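**Kerkirari lab reports progress on robots that join parts by touch and sight**

September 2024

A research group in Kerkirari has published first results of Sirko, a method that teaches a robot arm to pick up blocks and fit them together. The work was done with partners at the technical college in Misport and will be presented to a wider public in January.

The blocks carry printed square markers and have a rounded knob, which makes them a simple model of the connectors used in real assembly work. A small camera at the wrist of the robot reads the markers, and the software calculates from them where each block is and how it is turned. In the last moments before the grip, when the marker is often too close or not sharp, the program relies on what it learned from earlier trials.
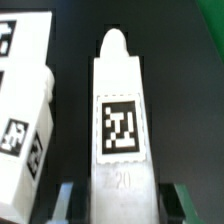 According to the report, the difficulty is mostly in blocks that lean or that show two faces to the camera. Older programs usually took the marker that was seen at the steepest angle with the same trust as the others, and the error in position then became too large. Sirko gives every marker a weight, depending on its angle and its sharpness, and it corrects the weight again while the arm is moving.

The group trained the method with nearly 3000 grips and then tested it with 500 new ones, in which the blocks were placed by hand in different positions. The test was repeated under weaker light. The mean error stayed under 5 millimeters in both cases, the authors write, but they add that the result is valid only for blocks of one material and one color.

The next tests will be made in Kakville, in a workshop which was built in 1969 and where a company repairs pumps and valves. There the robot will have to work without markers on a part of the pieces. The group plans to make the training data and the drawings of the blocks available to other laboratories when these tests are finished.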